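Seasonal packing and table work in Trudumitz - we look for helpers

Mositz is a small packing workshop in Trudumitz. We put together household sets for shops in the region, mostly for the Grulach market and for our own order page. From July we need 3 persons for the hand tables.

Your tasks

You take the parts from the shelf, check them for scratches, put them in the box in the correct order and close it. In a normal week the workshop sends out 2000 boxes. You also wipe your table before each new order and bring the empty cartons to the press.

What we expect

You can stand for a longer time and you like exact work. Experience is welcome but not necessary, we will show you everything in the first days. Basic English or German is enough. Please bring closed shoes - gloves you get from us.

What we offer

A contract until the end of the season, with the possibility to stay. The early shift ends at 2 p.m. and the bus from Hapeta stops 100 meters from our door. Lunch is paid by the company. 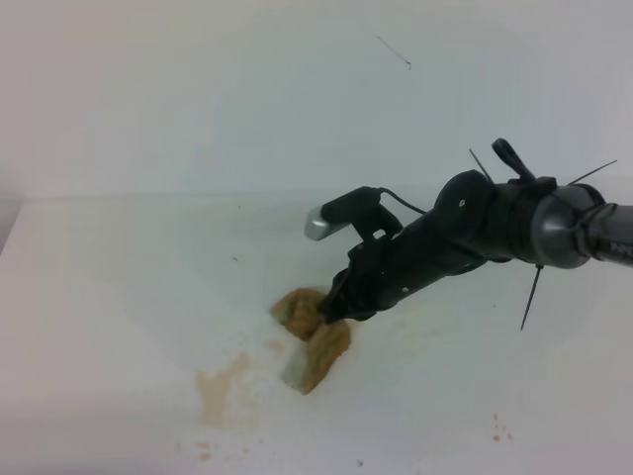 Workplace and Equipment

The tables are white and we want to keep them in this way, so no drinks and no pens without a cap on them. Bags and jackets go in the locker. If you would like to see the workshop before you apply, come to the side entrance at 11 a.m. on any working day and ring the lower bell.

Please send a short letter and your phone number through the contact form, with the word "Tables" in the subject line. A photo is not needed.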